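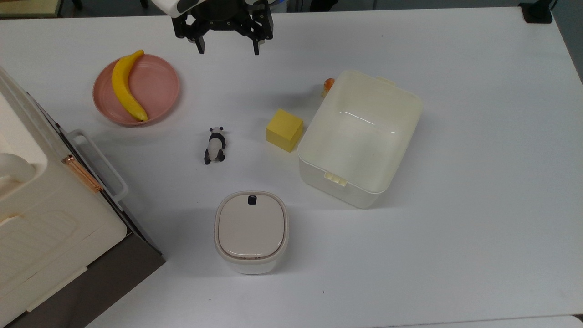
What did the delegation come to see at the Potura play materials workshop? The visit concerned the tabletop sets prepared for preschool classrooms, and in particular how a few items are laid out so that a child can reach each one.

Visit report, Potura, 12th April

The delegation was received by Ludmila Jelínek, who presented the sets currently on loan to schools through the Nascombe program. Each set is kept to a white table. The one shown to visitors included a pink plate with a banana on it, a small panda figurine and a large cream-colored piece with a gray handle.

Gintarė Rätsep asked about storage and replacement. The workshop holds 1000 plates in reserve, and damaged items are exchanged within 7 working days. Larger pieces require two people to carry and are delivered separately.

The delegation requested a copy of the loan terms. A second visit, to the Cerketti site, remains to be scheduled.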